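Notes from the Back Step

Well, the tomatoes won. I went away for a long weekend in August, came home to Drindedville on the late bus, and found the whole bed had turned red behind my back. If you grow anything at all you know the feeling. I ate them on toast, I ate them over the sink, I left a bag on the neighbor's porch and got a bag of her zucchini in return, which I suppose I had coming.

So this month I want to talk about drying them. I used to freeze the extras whole and then never use them (they roll around in the bottom of the freezer until spring and then you throw them out). Drying takes up so much less room! A full tray goes down to one small jar, and a spoonful of those in a pot of beans in January is a wonderful thing.

I cut mine in half the long way, scoop out the wettest part with my thumb, and salt them lightly. Cut side up, on a rack, with space between them. Then the oven as low as mine will go, with the door propped open a crack on a wooden spoon. Mine take most of a day. The small ones come out first, so I keep picking through them every time I walk past, and yes, I eat a few. You want them leathery, like a raisin. If they still feel squishy in the middle, put them back, and if you aren't sure, keep the jar in the freezer.

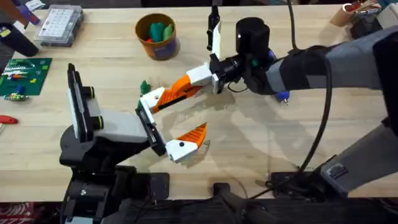 Over a light wood workbench.

The variety I have to rave about is Cervantes, a long meaty plum type I bought as seedlings at the Bridstead market, two plants for the price of one because it was nearly closing time. Hardly any juice, thick walls, and it kept going right through that awful hot spell when my big slicers just sulked and dropped their flowers. I'm saving seed. I'm told it may not come true, so don't hold me to anything next year.

The cherry tomatoes were a letdown. They split after every rain, and the skins were tough enough to notice. I think I watered too much in July and then not enough, but I also blame the spot by the fence, where the mint has gotten in again. I pulled up armfuls of it and it's already back.

A few of you asked about the seed swap. It's on for Wed 2 September, in the hall on Puvent Street, doors open after supper. Bring whatever you have in an envelope with the name on it, and please write the year too, as last time I came home with a packet marked "good beans" and I still have no idea what they are. They were good, though.

Next month, garlic. I've already ordered too much of it.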